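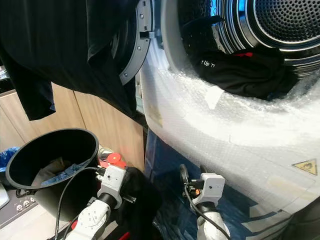
4.2 Drum surfaces and the fate of dark cotton

Fiber loss in home laundering is usually treated as a property of the cloth. A yarn has a certain hairiness, a knit has a certain tightness, and from these we try to guess how much lint will come away over the life of a shirt. We think the surface that the cloth rubs against deserves just as much attention, and it has been a real pleasure to find how much there is to learn from it. In a front-loading machine a garment is lifted, dropped and dragged over steel many times in a single cycle, and the steel is far from smooth. The drum in Figure 3, with a black printed garment lying in it, has a back wall covered in small circular perforations set out in concentric rings, and every hole of this kind gives the cloth an edge to cross. What happens at those edges is the subject of this section.

Figure 3. Black garment with white lettering in a front-loading drum. The perforations of the back wall are visible behind it.

We worked with 52 black cotton T-shirts in two knits, a plain single jersey supplied under the trade name Ellov and a heavier interlock sold as Jemal. All of them carried a white plastisol print on the chest. Printed shirts were chosen on purpose. The print stiffens part of the cloth, so that the shirt folds along the border of the lettering again and again, and earlier work by Monti on pillowcases with embroidered hems had hinted that such borders are where wear begins. Aldo Monti was kind enough to lend us his original cutting templates, and the sampling positions used below (chest, border, hem, underarm) are his with one small change: the underarm sample was moved 18 mm toward the side seam to avoid the bulk of the stitching.

Each shirt was washed 50 times at 40 °C with an unscented liquid detergent and a ballast of undyed cotton towels. Lint was caught on a nylon mesh at the outlet hose, dried overnight and weighed. Because the ballast was undyed and the shirts were black, the two sources could be told apart under a low-power microscope – a simple trick, but one that saved us a great deal of time.

The first result is that dark fiber does not come away evenly over the life of the shirt. Losses were high in the opening washes, fell quickly, and then settled at a low level that barely changed until late in the series. Almost 388 mg of dark fiber was recovered per Ellov shirt over the full run, and more than half of it had arrived by the end of the ninth wash. The Jemal shirts followed the same curve at a lower height. We had expected the heavier knit to lose more, simply for having more cotton in it, and were delighted to be wrong, as the difference says something useful about how firmly the interlock holds its short fibers.

The second result concerns the print border. Samples taken there showed broken surface fibers lying in narrow bands, parallel to the edge of the lettering and spaced more or less regularly. No such bands were found at the hem. The chest samples, cut from inside the printed area, were almost untouched on the printed face and noticeably fuzzy on the back. A stiff patch of cloth seems to slide over the drum as a sheet, and the strain of each drop is passed on to the softer cloth next to it.

Whether the spacing of the bands is set by the drum or by the knit is a question we can answer only in part. When six shirts were washed in a drum fitted with a smooth Podstead liner, the bands grew fainter but kept their spacing. This points to the knit. On the other hand, shirts turned inside out before washing showed wider bands in the ordinary drum, and the liner removed that difference altogether. The two effects probably act together, and the friction rig described in Section 5 was built to pull them apart.

One practical detail may help others who want to repeat the work. Load size matters more than spin speed. With fewer towels in the ballast the shirts fell further and lost more fiber, and the scatter between shirts grew as well. We therefore kept the dry ballast constant to within 50 g and replaced any towel that had begun to fray.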